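The Return of the Evening Class

The Dirkbridge Institute held its first evening classes for adults in a rented hall, with 18 students and one teacher of bookkeeping. Enrollment this year stands at 2,428. The growth has come largely from residents over 50, many of whom had not sat in a classroom since leaving school.
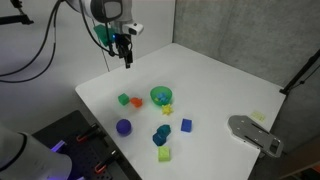
Fees remain modest. A term of ten meetings costs $52, and the Guerreiro Fund pays the full amount for any resident who applies before November. Languages and household accounts fill first — drawing and local history follow closely. The Institute has also opened a branch in Braststead, where almost 800 people asked for places in the first term.

Not every course has prospered. Latin was withdrawn after two terms, and the choir now shares its teacher with Grokville.

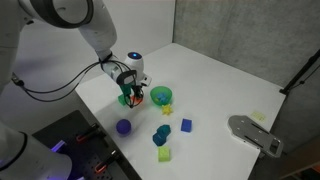

Katia Cocco remarked that the waiting lists troubled her more than the lost courses, and that her own neighbors had given up on Italian after a year without a place. The Institute will add a second Italian class next term and will hold it at the Braststead branch.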